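Reviews > Outdoor > Footwear > Rubber boots

The Gostora tall field boot: a February of mud and I'm still smiling

Posted in February by Dela Abugri 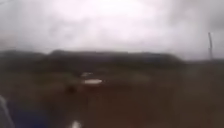 I have worn rubber boots for most of my working life and I have never wanted to write about a pair before. My last ones split at the ankle crease, and the ones before that let water in at the heel. So when Ekow Bawa at the feed store told me to try the Gostoras I nodded politely and bought them mostly because they had my size.

Well! I'm a convert. I've put them through 13 weeks on heavy clay, the kind that grabs your foot and wants to keep it, and I look forward to pulling them on in the morning (my wife finds this very funny).

The sole is what got me. The lugs are deep but set wide apart, and the mud drops out as you walk. With my old boots I'd be three inches taller by the time I reached the far gate, walking like I had dinner plates strapped on. With these I stop once, knock the heels together, and carry on. They grip on a wet slope too, going down as well as up, and going down is where I usually end up sitting.

They also stay on. There's a snug bit around the ankle that holds your heel in place, so when you sink past the foot and pull, the boot comes with you. Theophilus Osei borrowed them one Friday to help me drag out some fence posts, and he came back asking where he could get a pair. He takes a size smaller than I do and still didn't lose one.

Warmth is fine with a thick sock. With a thin sock your toes will complain after an hour of standing, but if you keep moving you won't notice. The lining dries overnight if you stand them upside down on a couple of sticks near the stove.

A few grumbles. The pull loops are too small for gloved fingers. The top edge rubs if you tuck in jeans with a thick seam, and I've gone to softer pants for that reason. They come in one color, a dull green, and they are not light. By four in the afternoon I can feel them in my hips. I tried the Stastby pair in the store as well and those are a good deal lighter, though the tread looked too shallow for my ground. If you mostly walk on gravel or grass I'd look at those first.

Sizing: I'm between sizes and went up. Glad I did, there's room for the sock and an extra insole.

No leaks so far, no cracks at the crease, and the heel kick ledge still looks new even though I use it every single day. I'll add a note here if anything gives out before summer. Ekow, if you're reading, put a second pair aside for me please!

We use cookies to remember your preferences and see which reviews get read. Accept all | Manage settings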